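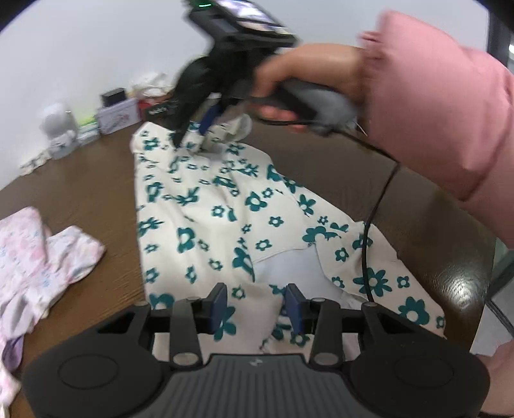

The grip that let go without a word

Trorimton says its folding trials are back on track. The operator I spoke to is less sure. Out of 1,140 recorded folds, about 100 were logged as clean after the jaws had slipped off the cloth.

"The log said closed, so it counted as held," she told me. "Closed on what?"

The firm blames worn pads. She doesn't buy it - two new sets went on in November and the slips kept coming.

"Flowered fabric, pale lining, same thing," she said. "I'd stop and check every file." The checking hasn't started.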